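Open Day, Station 4: Speaker Notes
Ganmont Automation Center, Badbridge
Presenter: Iida Heinonen. Standby: Kauko Ojala.

Good afternoon, and welcome on behalf of the Center. Please keep these views on the large screen while guests take their seats.
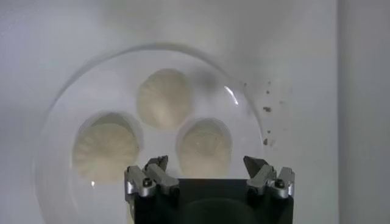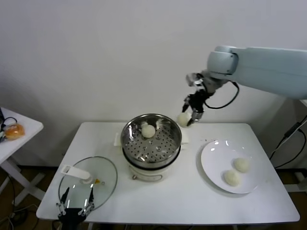
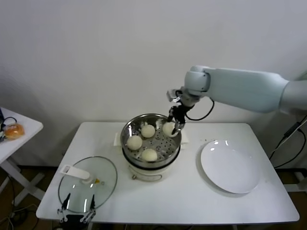 The task at this station is the handling of steamed buns. A bun is soft, its surface is uneven, and no two are quite alike. Guests who have come from the Olvera hall will have seen rigid parts moved at speed. Ask them to set that aside — the pace here is slower by design.

Allow 9 minutes for the talk and 3 for questions. Pause before each pick so that those at the back can follow it. If a bun is dropped, say so plainly and continue.

Points to make: grip force is kept low, and the fingers close in stages. The operator may stop the arms at any time. Mr. Palumbo will answer questions on safety; questions on cost should be referred to Ms. Brito at the front desk.

Guests must remain behind the floor line while the arms are powered. Food used in the demonstration is not to be eaten.

Close by thanking our colleagues at Rurkwood and direct guests to Station 5. The next group enters on the half hour.

Last updated: May
Contact: Visitor Office, Ganmont Automation Center | © Ganmont | Back to top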